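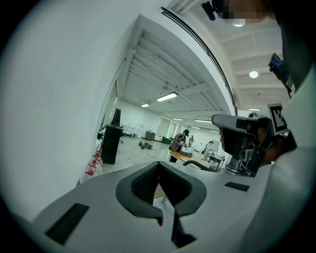 Stiltlow Works, main room
Gallery page, updated 2024-02-01

The letting agents at Hollis have taken to calling the main room at Stiltlow "gallery-grade", a phrase I have now read in the brochure, on the website and on the board by the gate. I went in wondering what grade that might be. The wall is tall, plain and white, and I'll give them that, because a plain white wall is harder to find than it should be. The ceiling is white as well, with the beams left showing and rectangular panel lights set along it, plus a couple of round fixtures that look as if they belong to a different idea. The brochure says the scheme "sculpts the space". Panel lights are what you get in a dentist's waiting room. They are perfectly good for seeing what you are doing and I would leave it there.

The rent went up in December, when the refurbishment was signed off. We were told the increase paid for the lighting and the floor. I have asked twice for the split between the two and been sent the brochure again.

The floor is the part people like. It has a hard shine, and on the plans it goes by the name of Kinumer Wella finish, supposedly good for 30 years. I'd want to see it after 7. Anything glossy looks splendid at a handover. Then chairs get dragged over it, someone wheels a trolley across with grit in the castors, and by the second winter there is a dull path from the door to wherever the kettle lives. The care sheet runs to 3 pages and forbids most of the things you would normally use to clean a floor. 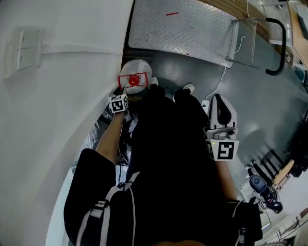
My other doubt is power. The brochure promises "flexible supply throughout", and in my experience flexible supply means extension leads. If you are taking the room for anything that needs plugging in, go and find the wall sockets yourself before you sign, then work out where your tables will stand. Cables across a walkway want covers, and covers are not in the price. Neither is heating after hours, whatever the person on the phone tells you.

I should say that I have rented worse rooms for more money. It is a decent size to work in and you can get on with a job without bumping into the next person. I would book it for a week, on the weekly rate. I wouldn't take the 2-year lease on the strength of the adjectives, and I would ask for the service charge in writing first.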